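Dromside workshop, bench notes, April

Dowel sorting, second round

Started at 9:40 with the Chisholm batch. These are the long unfinished ones for the plant supports, to go out with the seed trays. Damir wants them sorted for straightness before anyone sands or oils them, so no finish on anything yet.

Method same as last time. Lay a few out side by side, far ends together, and sight along them from the near end. Turn each one a quarter at a time. A bent stick shows as a gap against its neighbor. Good ones go in the clear tub, bent ones go in the offcuts crate under the window. Anything with a split end gets trimmed to 402 mm and kept for the short supports.

Gingham cloth stays on the table for this. Amra asked about swapping it for the gray mat, but the sticks slide on the mat and I lose the line. The checks also help a little when sighting, as long as the cloth is pulled square first.

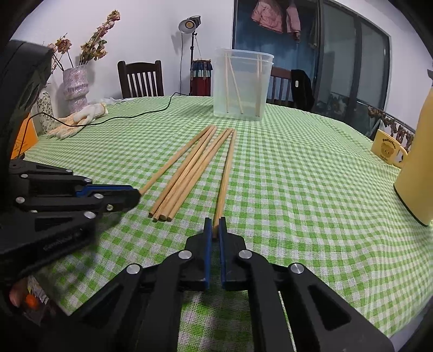

Results so far

Chisholm: 37 checked, 26 straight enough to use. The rest mostly have a slow bow over the whole length. Two have a kink near one end and can be trimmed.
Firance: not opened. Grażyna says the bundle has been in the cold store, leave it in the room overnight before checking.

Ends: rounding is uneven from stick to stick in the Chisholm lot. Fine for the soil end, but Hậu should run the top ends over 180 grit before they go out. Color is pale all through, no dark streaks worth setting aside.

To do
- Finish the last of the Chisholm after lunch
- Label the tub (straight, unsanded)
- Ask Ermira if the Brullirico order needs full length or if short is OK
- Find the other roll of twine
- Wash the cloth, oil spot on the window side from the last job

Stopped at 11:50. Table left set up.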